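Section 6. Preparing the Two-Arm Table for an Open Day

6.1 Before you begin

The steps in this section assume that your table has already been bolted together, leveled and powered up once as described in Section 3, and that both arms have been through their first calibration. If that calibration was more than 61 days ago, please run it again before you let visitors anywhere near the room. It takes a little patience, but it makes for a much calmer afternoon.

We have written this with the usual open day in mind: small groups coming through, one person operating, another one talking, and a good number of children who would like to push something. Our own visitor days at the Tollitz hall in May are where most of these notes come from, and we have kept them in the order we do things ourselves. You are welcome to shuffle the talking parts around. Please don't shuffle the safety parts.

6.2 Setting up the surface

1. Wipe the bare table top with a dry cloth and check it for leftover screws, tape and cable tie ends.

2. Lay the covering sheet over the table and smooth it from the middle out toward you. A few soft wrinkles will do no harm. A ridge tall enough to tip a cup should be worked out with the flat of your hand.

3. Clamp the sheet at the front edge. Tighten the clamp until the sheet stays put when you tug it gently, and no further, or you will gather the material into a fold that reaches into the working area.

4. Lead any loose cables beneath the table and keep them off the floor on the visitors' side.

Note: A plain, dull covering is easiest on everybody's eyes. Shiny ones throw the ceiling lights back at the front row, and the Stalterent software has a harder time telling the objects from the background.

6.3 Choosing and placing the objects

People warm up to a demonstration much faster when they recognize the things on the table, so do bring a few items from home or from the break room. A storage jar with a flat lid is a very good first object – it stands up by itself, it has a side that the fingers can close on squarely, and from the back of the group you can still tell what is going on. A soft toy is a fine second one, and it will get you more questions than everything else put together. Add something that can serve as a destination, such as a small wooden crate, and you have enough for a whole session.

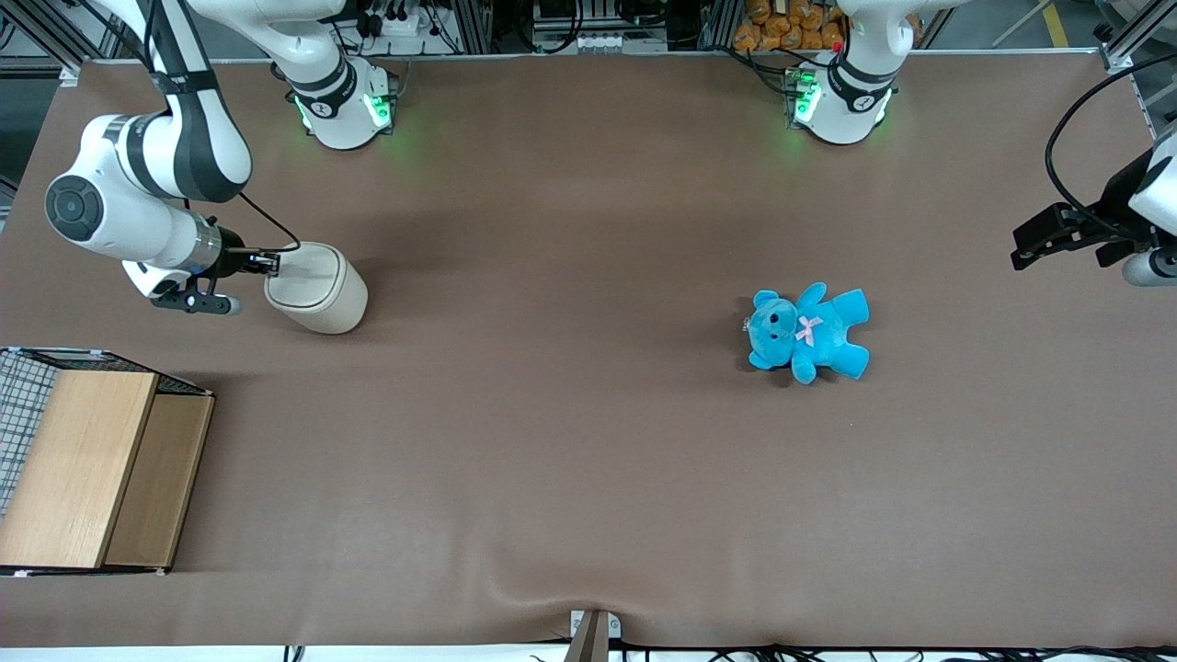

Leave a good hand's width between one object and the next, and keep the tall pieces away from the middle, where the two arms are most likely to want the same bit of air. If you are using the Lam task list, place the objects first and then load the task. Doing it the other way around means the software asks you to confirm every position again, and that is a long wait with a roomful of guests looking at you.

Caution: Do not use glass, open drinks, or anything heavier than 2 pounds. Do not hand an object to a gripper while the arm is enabled, even if a visitor asks very nicely.

6.4 Running the demonstration

1. Ask the group to step back behind the floor marking, and wait until they really have.

2. Check that the emergency stop is within the operator's reach and has been released.

3. Enable both arms and look at the indicator lights on the bases. Steady green means ready. With any other color, stop here and turn to the table in Section 9.

4. Select task 232 (Pick and Place, Slow) from the Lam list and press Start. We do recommend the slow version for the first run of the day, however eager you are.

5. Let one arm work while the other holds its waiting position above the table. Tell your guests that the waiting arm is still live and may move at any time.

6. When the task ends, press Pause before anybody reaches in to put the objects back.

Note: If an object slips, let the arm finish its motion and return to waiting before you do anything else. A dropped jar is a nice moment to talk about how hard gripping is, and visitors tend to enjoy it more than a perfect run.

If the screen shows message 2521, one of the arms has found its path blocked. Press Pause, disable both arms, clear the way, and start again from step 2.

6.5 Closing up

Send both arms to the park position, disable them, and switch off at the Cundow power unit. Take the objects off the table and loosen the clamp overnight – the sheet keeps its shape better that way. Enter the number of runs and any messages in the log at the back of this manual.

Section revised 4 December 2022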